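Notebook, January, afternoon

Subject: colorfastness of the teal cotton, second wash series

I start this page again because the first one became too messy to read. The cloth is the plain weave from Greltamska, dyed by us in the large pot with the Terum reactive powder. The question is still the same: why does the teal lose its blue part faster than its green part when we wash it with the ordinary powder from the shop?

Cut 6 strips from the same roll, all along the warp. Strip 1 stays dry in the drawer as reference. Strips 2 to 4 go to the Semaan detergent, strips 5 and 6 only to water with a little soda. I sewed a small piece of white cotton on every strip except the reference, to see how much color goes over to it.

The bath was kept warm on the plate and I stirred by hand. This is not so regular, I know. The lid of the shaking bath still does not close and the water goes down too fast, so by hand it is.

After the third wash, the white pieces on strips 2 and 3 are clearly tinted. Strip 4 is less tinted, and I do not understand it. It was cut from the end of the roll, so maybe the dye fixed better there, or maybe I rinsed it longer before the test. I did not write the rinse time. Please, let us all write the rinse time from now on.

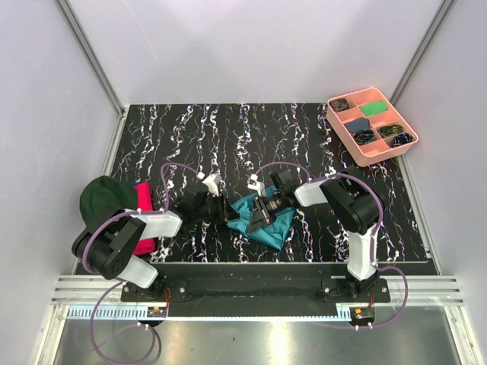

Teal cloth on the black table.

For the soda strips there is almost no color on the white pieces. The water was a bit green after the first wash and clear after. So the loose dye goes out quickly and what remains is holding well. With the detergent it looks like something else is happening, and I suspect the bleach part in it. The packet says "for colors" but the list of contents on the back is very short.

Weights: the roll was 2,114 g before cutting and the bath took 448 g of cloth in total for the dyeing day. I used 91 g of salt, too little if I follow the sheet from Hosow. I think I read the line for the pale shades. This can also explain a weak fixing, and then the detergent is not guilty alone.

To do:
- repeat strip 4 with a strip from the middle of the roll
- new dyeing with the correct salt, same pot, same time
- compare under the daylight lamp, not under the ceiling light, the teal looks too gray there
- ask Terum if the powder is still good after the bag was open since summer

If somebody needs the large pot, please take it only after I empty it. The liquid inside is for the next trial.

Comments (3)
Shares 0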